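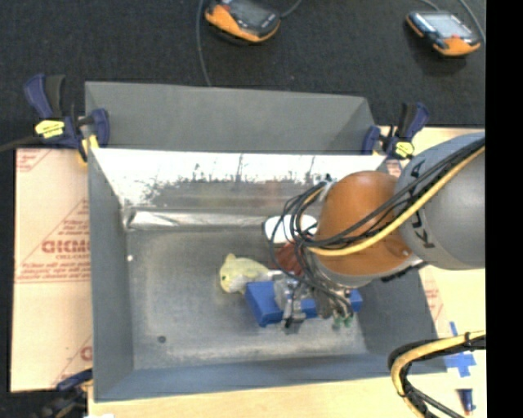
Bulk bin (materials handling)

A bulk bin, also called a tote bin or stillage bin, is an open-topped rigid container used to store and move loose parts between stages of production. Bins are usually rectangular so that they can be placed side by side on shelving or pallets without wasted space.

Construction

Metal bins are pressed or folded from sheet steel and spot-welded at the corners. The top rim is commonly rolled or flanged, which stiffens the walls and removes the cut edge. Galvanised finishes are preferred in humid stores; painted bins are cheaper but chip where parts are tipped in. Plastic bins are lighter and quieter but deform under sustained load and are unsuitable for hot castings.

Sizing

Dimensions follow the shelving or pallet in use. In the Okar series, made at Jomotville, the largest bin is 700 mm long and rated to 55 kg. The smallest is rated to 14 kg. Ratings apply to evenly distributed loads and are reduced when bins are stacked, to a maximum of 5 high.

Labelling

Most bins carry a card holder or stamped number on the short wall. Colour coding is also used, generally to separate rejected parts from accepted stock.

See also

Pallet
Stillage
Kanban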